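Brirno Room Heater, Model 1346
Section 4: Wall mounting and first use

Read this section to the end before you drill. The heater weighs 13 pounds without the bracket, and one person can mount it, but a second pair of hands makes step 6 easier.

What you need that is not in the box: a drill, a level, a pencil, a tape measure, and a screwdriver with a medium cross tip. The bracket, four screws, and four wall plugs are in the flat bag taped under the packing tray. The plugs supplied are for brick and concrete. For drywall, buy hollow-wall anchors rated for at least 50 pounds.

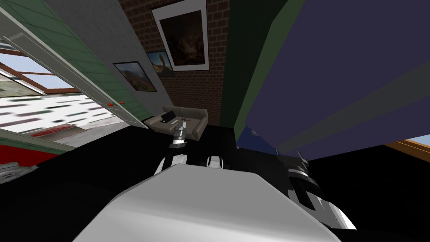 Text: Menaka Sivakumar
Checked by: Bram Michiels
Revised January 19, 2026

Choosing the spot

Pick a section of outside wall with no furniture in front of it. Leave at least three feet between the front of the heater and a sofa, bed, curtain, or anything else that can scorch. Leave six inches at each side and a foot above.

CAUTION: Do not mount the heater directly below a wall outlet. Do not mount it in a bathroom. Models sold before the 1346 had a sealed switch and could be used in some bathrooms. This one does not have that switch.

The power cord is six feet long and must reach the outlet without an extension cord. It leaves the heater at the lower right and cannot be moved to the other side.

Mounting the bracket

1. Turn off the power to the wall at the breaker panel if you do not know where the cables run. Cables usually run straight up or down from outlets and switches.

2. Hold the bracket against the wall with the word TOP facing up. The bottom edge should be 10 inches above the finished floor. If you plan to lay carpet later, add its thickness.

3. Set the level on the bracket and mark the four holes in pencil. The slotted holes allow a small adjustment, but only from side to side.

4. Drill the holes and push in the plugs until they are flush with the wall. Brush off the dust.

5. Screw the bracket to the wall. Tighten the upper screws first. Stop when the bracket no longer moves. Overtightening bends the tabs, and the heater will then rattle when the fan runs.

Note: On older plaster walls, the plugs may turn in the hole. Take them out and use the next size up. Jirkelow sells them in small packs, and most hardware stores have something similar.

Hanging the heater

6. Lift the heater and hook the two upper slots over the tabs. Lower it until you hear a click on both sides. Pull gently on the bottom edge. It should not swing out.
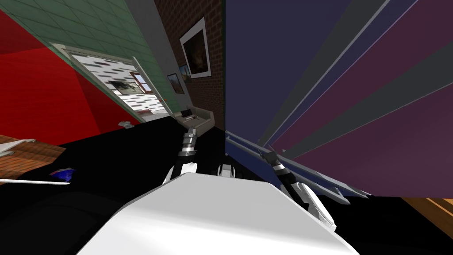 7. Turn the locking screw at the lower left a quarter turn clockwise.

8. Plug in the cord and turn the breaker back on. The standby light glows amber.

First use

9. Open a window. Set the dial to 3 and let the heater run for 50 minutes. A smell of warm dust or oil is normal the first time and again at the start of each winter.

10. Turn the dial to your usual setting. The fan keeps running for a few minutes after the heat shuts off.

If the amber light blinks, the heater has tripped its overheat switch. Unplug it, let it cool for half an hour, and check that the top grille is clear. If it blinks again, stop using it and contact the service desk with the code on the rating plate. For the 1346, the code starts with 179.

Spare brackets and locking screws are listed in Section 7.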